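Why Does Cloth Fold, and How Do You Do It Well?

Have you ever opened a drawer and had a whole tangle of clothes puff up at you like bread dough? Cloth is made of lots and lots of threads, and those threads love to bend, which is lovely when you are wearing them and a bit of a bother when you want them to lie still!

A bed makes a very good folding table, because it is wide and soft and just the right height for most children. Lay your cloth on the sheet and smooth it out with both hands, starting in the middle and working toward the sides.

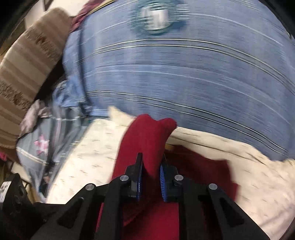
Now pinch a little bit of the cloth and lift it. Do you see how it rises into a small hill, with a valley next to it? That happens because the part you are holding goes up while the rest is still being pulled down by its own weight. Thin cloth makes small, sharp hills, and thick cloth (like a winter blanket) makes big, round, lazy ones.

When you are ready, bring one edge over to meet the other, and then stroke the fold gently so that the air can sneak out. Don't worry if your sheet wrinkles up while you work, because you can always pull it flat again afterward.

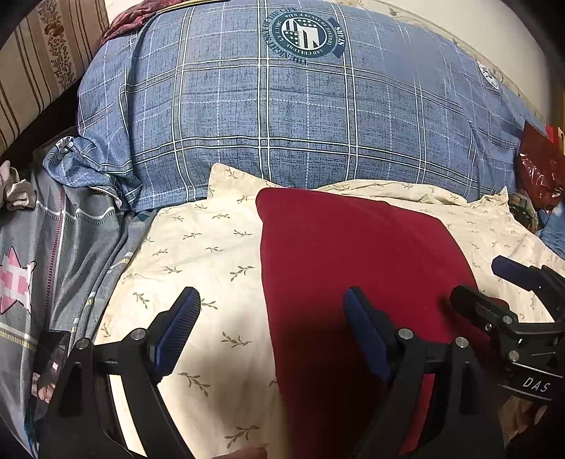 Slippery cloth takes more patience than rough cloth, as its threads slide past each other so easily. Try folding a washcloth first, then a T-shirt, and save the big blue blankets for when a grown-up can hold the other end!

Omley Children's Pages | Contact us | © Omley | Back to top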